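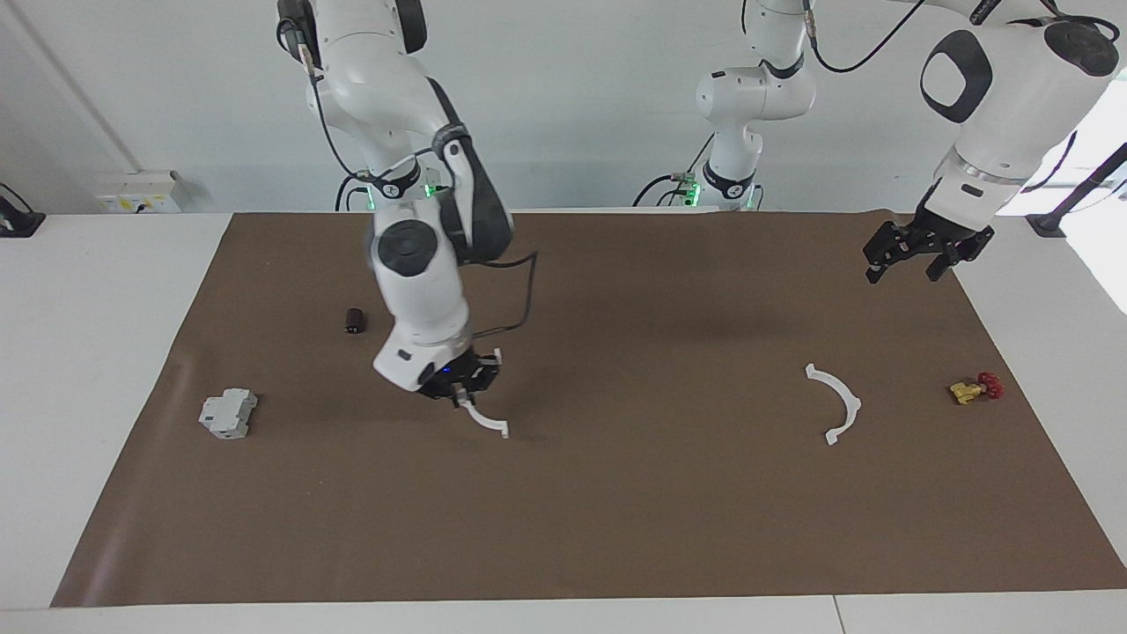 Bus passengers in Nolla will lose the last evening service to Shih from May, after the operator, Grinico, confirmed its new timetable on Thursday.

The number 64 currently leaves Nolla market square at 9.40pm and calls at the hospital, the college and Zastora Road. Under the new timetable the final departure will be at 8.10pm. Daytime buses will still run every half hour, and Sunday times stay as they are.

Grinico said the late bus carried an average of nine passengers a night over the winter. The company received 170 responses to its consultation, most of them against the change. 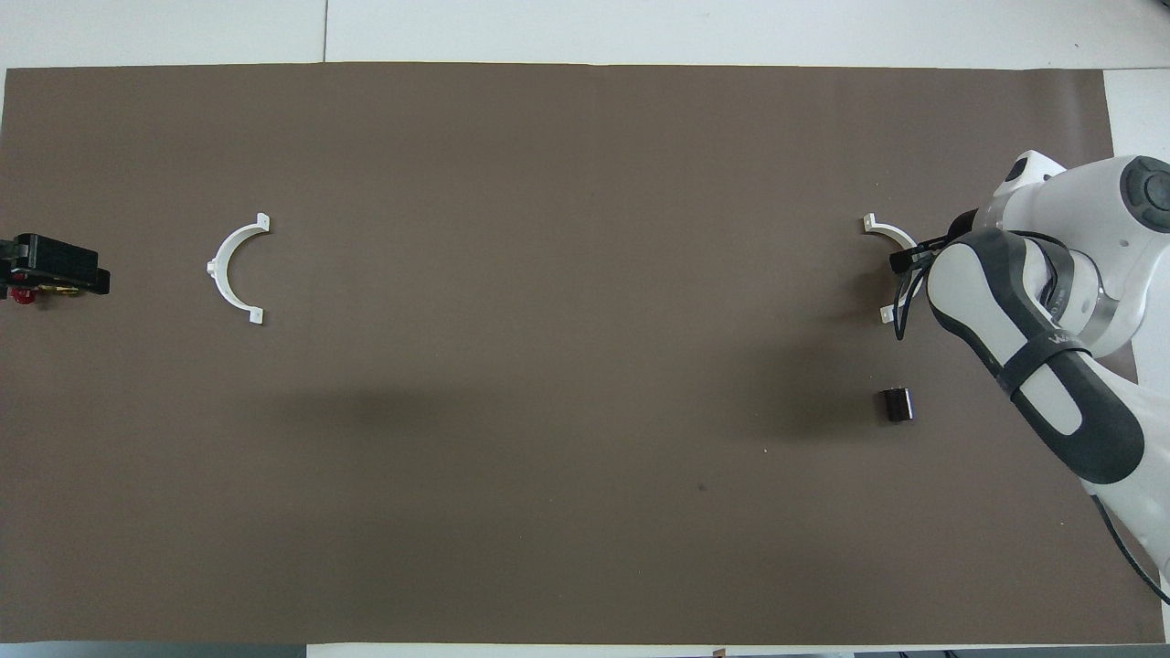 Yung-ching Chang said the cut would leave evening students at the college with no way home except a taxi, and asked why the 9.40pm could not be kept in term time. Grinico said it had looked at a term-time service but had not found the money for it.

The council's transport panel will discuss the matter at its next meeting, which is open to the public and starts at 2pm in the town hall. Questions must reach the clerk, Feng-yi Chung, two working days beforehand.

Monthly tickets already bought will remain valid. Printed timetables will be available on buses and at Nolla library from the end of the month.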